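Washing and drying fleece at home: your questions

I've been sewing and selling fleece bits and pieces from my back room in Nundatthorpe for a good while now, and the same questions land in my inbox every September as soon as people dig out their winter things. So I've put the answers on one page. If yours isn't on it, the contact form still works (slowly, like me).

Do I need to wash it before I wear it?

You don't have to, but I would. New fleece sheds a bit of fluff and it'll go all over your dark socks. One short cool wash on its own sorts most of that out. Don't panic at the state of the lint filter afterwards!

What temperature?

Cool or 30. I know people who do theirs at 60 and swear it's fine, and it may well be for a season or so, but hot water is what turns lovely soft pile into that bobbly, slightly crunchy stuff. If somebody's been ill in it, by all means go hotter if the label lets you, and accept it'll age a bit.

Can I use fabric softener?

Please don't. It coats the fibres, so the fleece feels slippery for a day and then goes flat and doesn't keep you half as warm. If you've already been using it for years, two plain washes with no softener and a good rinse will bring some of the life back.

Inside out or right way out?

Inside out, zips done up, drawstrings tied. If the plush side is on the inside of yours to begin with, leave it the right way out – you want the fluffy side protected, whichever side that happens to be.

Can it go in the tumble dryer?

Mine don't. Low heat won't ruin it in one go, but fleece dries so quickly by itself that I've never seen the point of paying for it. If you must, take it out while it's still a tiny bit damp and hang it up for the last stretch.

How should I hang it, then?

Over a rack, with the weight shared out as well as you can manage. I'm not fussy about it being neat. Long things will always have one bit that hangs straight and another that folds back on itself, and that's fine for the first hour or so. After that go back and open out any thick folds, as the air can't get into them and they'll stay clammy long after everything else is done. Waistbands and cuffs are the slow parts. I give those a squeeze before I decide anything's ready.
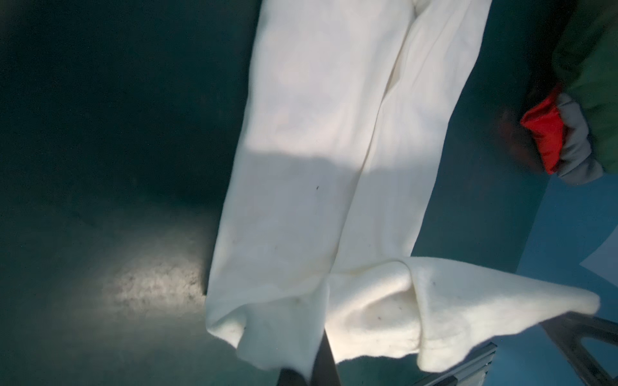

Radka Vukadinović wrote in to say that I'm wrong about racks, and that she gets far better results laying fleece flat on a towel and rolling it up first to press the water out. She also says a rack leaves a ridge across the knee that she can never get rid of, and would I please stop telling people to do it.

Well! I tried it her way for a whole month and she's right about the rolling. It saves hours, and I do it with all the heavy pieces now. I'm still hanging mine afterwards though, as I haven't got enough floor for a family's worth of flat fleece and the dog would be on it in seconds. As for the ridge, shift the garment along by a hand's width halfway through and you shouldn't get one. If you do, a shake and a night on a hanger usually drops it out.

Why does pale fleece pick up so many specks?

It's the pile. All those little loops and hairs grab whatever goes past, and on white or cream you'll see every crumb of it, where on navy you'd never know. Wash pale fleece only with other pale things, keep towels and tissues well out of the load, and check pockets (I say this as somebody who once washed a whole paper napkin). Wait until the fabric's completely dry before you go after the bits. A lint roller or a loop of sticky tape lifts most of them, and a soft clothes brush does the rest if you always brush the same way.

How do I know if it's fluff or a stain?

Pick at it with a fingernail. Fluff comes away, a stain just sits there. For a small mark I dab on a drop of washing-up liquid with cold water, leave it for 5 minutes and rinse from the back of the fabric. Don't scrub. Scrubbing mats the pile and you end up with a clean patch that looks worse than the mark did.

The hems have gone grey. Is there any hope?

Usually, yes. Hems drag about on the floor and soak up all sorts. I soak just the bottoms of the legs in a bowl of lukewarm water with a spoonful of oxygen bleach powder – never the chlorine kind – and wash as normal afterwards. It might take a couple of goes. Very old grey doesn't always shift, and at that point I call them gardening trousers.

Can I iron it?

No, it melts! If it's really creased, hang it in the bathroom while somebody's in the shower and smooth it down with your hands.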